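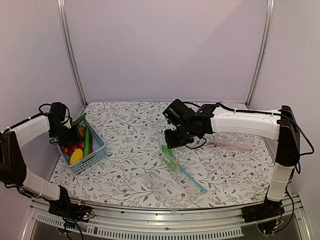

*Flowered cloth on the table, two arms at work.*

I have been meaning to write up our visit to the Masmont piano workshop since January, and every time I sit down to do it I end up at the keyboard instead, playing the same four bars of something. So please forgive the order of things, which is mostly the order I remember them in.

There were 15 of us from the Garnora adult theory class, and we got there a little after nine in the morning with coffee still in hand (which had to stay in the hallway, quite rightly!). Aldo Ferri met us at the door. He has been tuning and rebuilding pianos for most of his life, and he talks about them the way some people talk about their grandchildren.

## The stringing room

We started with the strings, and I'm glad we did. I knew in a vague way that most notes have more than one string, but I had never stood over an open grand and followed them along with my finger. Low notes get a single thick string wound with copper, then you move up into pairs, and then three to a note for all the rest. The old upright on the bench had 192 left of what should have been a good many more, and Aldo had a paper tag on each empty pin.

He let us try the tuning lever. I moved the pin what felt like nothing at all and my nice A went sour — very sour. Somebody laughed, and it was probably me.

## Sharps, flats and a long argument

The part our class had been waiting for came after the break. We had spent weeks on enharmonic notes, writing F-sharp and G-flat over and over, and one of our group asked Aldo whether a tuner thinks of them as the same note. On a modern piano, he said, they have to be, as there's only one key and one set of strings. Then he took us to a small harpsichord by Grigaitė, tuned in quarter-comma meantone, and played a D major chord that was as sweet as anything. After that he used the same black key as a G-flat in an E-flat minor chord, and oh my goodness. Half the room winced. I have understood key signatures differently ever since, and I've stopped grumbling about having to spell my scales properly.

Tùng Khổng, who teaches us, was grinning the whole time. He has been telling us this for two terms.

## Before you go

The visit runs until noon and there are stairs, 141 if you want to go all the way up to the wood loft (I did, slowly). The loft smells wonderful and has spruce boards stacked to dry. Wear a sweater.

The shop by the exit sells secondhand sheet music. I came home with a Cerell book of easy duets, and if anyone in the class would like to take the lower part, I'm free most afternoons.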